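Trallside Green Pad Kit for Parallel Grippers

Price: $126 per kit
Fits: Kasow parallel grippers, one arm or two
In stock, ships from our shop in Ititz

I'm Hubert Czerwiński and I put these kits together myself, so if something in the bag is wrong you can blame me directly! The kit is what I wish I'd had the first year I looked after a two-arm cell, when I was cutting pads out of sheet rubber with a kitchen knife and wondering why every plastic bottle we picked up came out of the fingers at an angle.

What's in the bag

4 green fingertip pads (enough for two grippers)
Finger screws, plus a few spares for the ones that roll under the table
Hex key
Alcohol wipes
A paper gauge for checking that the pads sit parallel

I make the pads green for a pretty boring reason — I like to see them in the wrist camera. On a black finger a black pad disappears, and then you don't notice that one has crept up or started peeling until you're dropping things.

Before you start

Park the arm somewhere comfortable, open the gripper all the way and cut power to the arm. Please don't do this job with the arm enabled and the stop button "right there." Set aside 30 minutes for your first gripper. The second one goes a lot quicker (you'll have stopped dropping the screws by then).

Swapping the pads

1. Peel the old pad from the top down. If it leaves glue behind, rub it off with a wipe and let the finger dry all the way.

2. Snug up the finger screws while the pads are off. I go a little at a time, left finger and then right, and stop when they're firm. If a screw keeps turning without getting tighter, swap it for one of the spares and look at the threads before going any further.

3. Press the new pads on, starting at the base of the finger and working toward the tip. Hold each one down hard with your thumb for a slow count of 12.

4. Power up, close the gripper slowly on the paper gauge and give it a tug from each side. It should drag the same on the left as on the right. If one side slides free, lift that pad and set it again — they'll take being moved once or twice.

5. Go live on the wrist camera and look down between the fingers. Both pads should be easy to find, low in the view, with the work surface past them. I use a light plastic bottle lying on its side for this, one person at the table end and one at the screen. Move the bottle by hand, look at the view, move it again. 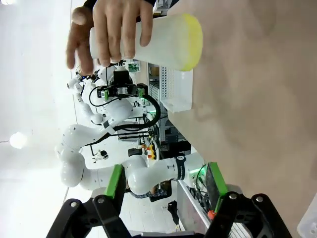
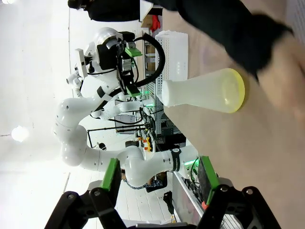 Wrist camera view, with green pads on both fingers.

6. Run your pick slowly with the bottle alone on the table, hands well out of the way. Watch for it turning as the fingers close. A small roll usually means the pads aren't level with each other, so go back to step 4 before you start fiddling with grip force.

Looking after them

Wipe the pads down at the end of the day, more often if you handle anything oily or dusty. I look over my cables at the same time. A loop that hangs nicely with the arm parked can snag when the wrist comes all the way around, so walk the arm through its full reach slowly and keep an eye on the slack.

Change pads in pairs, always. A fresh one facing a worn one will pull your parts off center and you'll spend an afternoon recalibrating a camera that was fine.

Will they fit an Østergaard hand?

Not yet, sorry. The fingers are narrower and the pad hangs over the edge. I'm working on a trimmed version and hope to have it on this page in July. Send me a note through the order form if you want a set from the first batch.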